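示教小件抓取：手拖还是遥操作？(求助)
论坛首页 > 机械臂与自动化 > 示教与模仿学习
Saltach 用户社区

eirlys_n (楼主) 发表于 Jul 13, 2021
大家好。我的中文不是母语，写得不对的地方请原谅。

我在 Derese 的一个小工作室里做一个任务：教机械臂从深色的垫子上拿起一颗糖，再放到旁边的盘子里。任务很短，但是我已经做了很多天，结果还是不稳定。

我的设备是一台 Saltach 的六轴臂，两指夹爪，手腕上装一个小相机。示教的方法我试过两种。第一种是用手直接拖着机械臂走，第二种是用 Skirkura 手柄远程控制。每一种我录了 56 条。训练的步骤完全一样，然后我让它自己运行。

手拖的数据训练出来以后，机械臂走到糖的上方很顺利，但是下降的时候常常偏一点，手指碰到糖的边，糖就滚走了。手柄的数据训练出来以后，位置比较准，可是动作很慢，有时候停在上方不动。
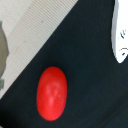 我用的糖是红色的，椭圆形，像一颗软心豆糖，表面有光泽。我原来以为颜色和垫子差别这么大，相机应该很容易找到它。现在我怀疑问题不在相机，在我的示范。

我的问题有两个：
一，这样的小东西，你们用手拖还是用遥操作？
二，停在上方不动的问题，是不是因为我录的时候自己也停下来看？

谢谢大家。

arwel_g 回复
第二个问题我可以肯定地说：是。你在示范里停多久，它就学会停多久。而且更麻烦的是，停下来的那些帧看起来都一样，模型不知道什么时候应该继续。请你把没有运动的部分剪掉，再训练一次看看。

第一个问题，我选遥操作，没有犹豫。手拖的时候你的手和手臂都会进到相机里面，如果是固定在外面的相机，这一点很严重。

umina 回复
我不太同意楼上。楼主用的是手腕相机，手一般在相机的后面，拍不到多少。我在 Grelelville 的实验室做过类似的抓取，用的是药片，手拖的成功率比手柄高。原因很简单，手拖的时候人能感觉到夹爪碰到桌面的力，手柄没有力反馈，只能靠眼睛。

楼主下降偏了，我想先问：你手拖的时候，夹爪是怎么闭合的？是用另外一只手按按钮吗？

eirlys_n (楼主) 回复
回 umina：是的，左手按键盘，右手扶着手腕的关节。我刚才又看了几条录像，按键盘的时候右手确实会动一下。我以前没有注意到这个。

回 arwel_g：好的，我今天晚上剪。是全部剪掉，还是留一点？

arwel_g 回复
留一点。夹爪闭合的时候需要时间，那一段机械臂本来就不动，剪掉了它就会还没夹紧就往上抬。我的做法是：关节速度很小，并且夹爪的开度也没有变化，这样的帧才删。

至于力反馈，umina 说得对，不过楼主的垫子是软的，多压一点也没有关系。为了这一点放弃遥操作，我觉得不值得。

umina 回复
垫子软也有坏处。压下去以后糖会跟着往下陷，再往旁边滑。这个在手柄的屏幕上看不清楚，手上能感觉到。

另外建议把按钮装到手腕上，或者用脚踏开关。我用的是最便宜的那种脚踏，换了以后轨迹最后一段干净了很多。

manshihchieh 回复
我来说一个不同的方向。你们都在讨论用什么工具录，我觉得 56 条的内容更重要。楼主，糖的位置每次都换吗？方向呢？

椭圆的东西，夹短的那一边和夹长的那一边，差别很大。如果你示范的时候有时这样夹，有时那样夹，没有规律，模型就会取中间的角度，斜着下去，正好把糖推走。你说的“碰到边就滚走”，和我以前遇到的情况非常像。

eirlys_n (楼主) 回复
位置每次都换，方向我没有控制，随便放的。怎么夹也是看哪边方便。所以应该是没有规律的。

那么我定一个规则：总是夹短的那一边，手腕跟着糖转。这样可以吗？

manshihchieh 回复
可以。还有，手腕不要在最后一刻才转。在高的地方先转好，然后直直地下来。人手习惯一边下降一边转，机械臂学这个动作比较难。

第三点，录一些“失败以后再来”的。故意偏一点，停在旁边，再修正过去夹住。我一般在总数里面放 17 条这样的，效果很明显。

arwel_g 回复
修正的数据我同意，但是开头偏的那一段不要放进训练里，只放修正的部分。不然你是在教它怎么偏。

iolo_gough 回复
路过问一句，楼主夹爪的力设多少？糖外面有一层糖衣，我们以前夹太紧，表面会裂，碎末粘在手指上，后面几条全部打滑。

eirlys_n (楼主) 回复
力是默认值，没有改过。手指上有一点粉，我每录十条擦一次。我会把力调小再试。

manshihchieh 回复
擦手指的频率也固定下来比较好。

eirlys_n (楼主) 回复
过了几天来报告一下。

我先把手柄的旧数据按照 arwel_g 的方法剪了，停在上方的情况少了很多，还有，但是很少。然后买了脚踏开关，用手拖重新录了 56 条，全部夹短边，在高处先转手腕。下降的时候不怎么偏了。最难的是糖离垫子的边很近的时候，还是会推走。

所以两种方法我现在都留着。哪一种更好，我还不能说。修正的数据还没有录，下个星期做。

umina 回复
靠近边的位置多录几条就好。我还是投手拖一票。

arwel_g 回复
我还是投遥操作。剪过以后的旧数据都能用，重新录的话应该会更好，楼主录了请贴出来比较。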